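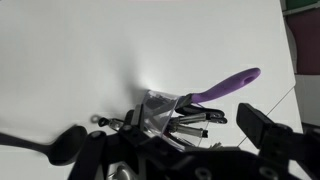
Wrist cam view of the utensil holder, purple handle out front.

Home Projects Bench Notes About Contact

Grippers, round two: the kitchen drawer test

14 March 2025 by Floor Postma
Filed under: Arms & Grippers

So I've spent most of my free evenings since December swapping fingers on the arm, and I finally have opinions! Last time I wrote about the Piven gripper, which is the one I bought first and the one I still have a soft spot for. A bunch of you wrote in to ask how it compares to the Manole, and Nathalie Mertens very kindly lent me hers (thank you Nathalie, I promise it's coming back with all its screws).

I'm calling it the kitchen drawer test even though there's no drawer in it. Spoons, a spatula or two, things with long handles, and a clear plastic utensil holder to keep them in. I picked kitchen stuff for a really boring reason – I got tired of foam cubes. Every gripper looks great on a foam cube. Hand it a skinny steel handle lying at a funny angle on top of another skinny steel handle and you find out pretty fast what you paid for.

The rules are simple. The holder goes down on the white table, sometimes standing, sometimes tipped over with the handles sticking out. I drive the arm by hand with the Zurkach controller, so no clever software picking the grasp for me, and I get 50 tries per gripper per setup. A try counts if the utensil comes up and stays up while I move it over to the other side of the table. If it swings around in the fingers I still count it, but I grumble.

The Piven has 3 finger sets you can swap, and I used the long flat ones for everything. They're great at getting under stuff. Where they struggle is round handles, because flat on round means you get one thin line of contact and the utensil just pivots like a seesaw. I put a strip of grip tape on one finger halfway through and started over from zero, which hurt, but it seemed only fair to give the Manole the tape too.

The Manole is slower to close and I was all ready to hate that. But slow is kind of lovely when you're poking around in a pile! With the Piven I'd squeeze and the whole holder would scoot away from me before I'd even decided I was happy with the angle. With the Manole I could feel my way in, stop, back off a hair and try again. On the tipped-over setup it beat the Piven by a mile. On single spoons lying flat on the table it was the other way around, and it wasn't close either. Spoon bowls are evil. The handle lies so low that chunky fingertips hit the table before they've got hold of anything.

My favorite thing to pick is the long purple one. It's fat enough to grab, it's smooth but not slippery, and I can find it on the screen right away against all that white. The black utensils are another story. Black handle, black gripper, and half the time I'm squinting at the monitor trying to work out which is which. If you're setting up something like this, buy colorful spatulas. I mean it. Best upgrade of the whole month and they came from the supermarket.

A word about the camera, as I changed that too. I used to have one on a tripod beside the table and nothing on the arm. Now I've got a little one at the wrist, and for close work I'd never go back. The gripper takes up a big chunk of the bottom of the picture, so you lose whatever is right in front of the housing, but you learn to come in a bit high and then drop. What bugs me is the glare. My overhead light makes a bright patch on the tabletop and clear plastic practically melts into it. I've tried turning the light down, and then fast moves smear. I haven't found a setting I like yet. Suggestions welcome, especially from anyone who has done this with a matte gray mat.

Across all the setups and restarts I've logged 274 tries so far, and my thumb would like a rest. The Piven stays on for flat stuff, the Manole wins for anything in a pile, and if I could only keep one I'd keep the Manole, mostly for how calm it is to drive. It does cost nearly 2,000 with the mounting plate, so that's a big "if" for a hobby bench like mine.

Next up is the soft-finger kit from Brondinwood. It's still in its box on the shelf and I'm trying very hard to finish the standing-holder runs before I open it. Nathalie thinks it'll do badly on steel handles and wonderfully on everything else. I've bet her lunch that it can get a teaspoon off the table, so send good thoughts.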